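How to read a movie review before you buy a ticket 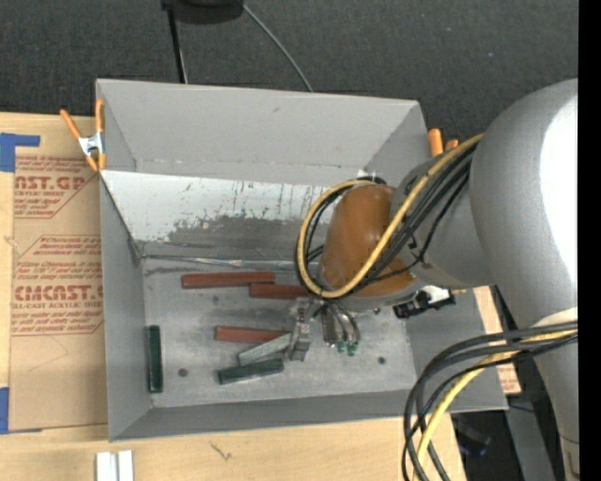 Red and green blocks in a gray bin.

Most reviews tell you very little, and the star rating tells you less. I use a short routine before I pay for two seats.

1. Skip the score. Weltex gives nearly everything 56 or better, so a 70 there means the movie played to the end.

2. Read the middle. Openings are mostly plot, often lifted from the press notes. If a 1000-word review of Dalard spends 30 words on the acting, put it aside.

3. Look for one scene. "Stunning visuals" could be pasted under any title. A writer who can say what went wrong in the ferry chase probably sat through it.

4. Distrust the crowd. Watetti had 4000 viewer ratings on opening morning. I doubt that many people had seen it.

5. Find one critic you disagree with. I hated Sarıgül, and the reviewer who loved it explained why so clearly that I now trust her warnings.

You'll still pick some duds. I did in January, twice.

12 shares | 3 comments

Related
Are director's cuts worth the extra hour?
How to spot a trailer that hides the plot

This site uses cookies. Accept | Settings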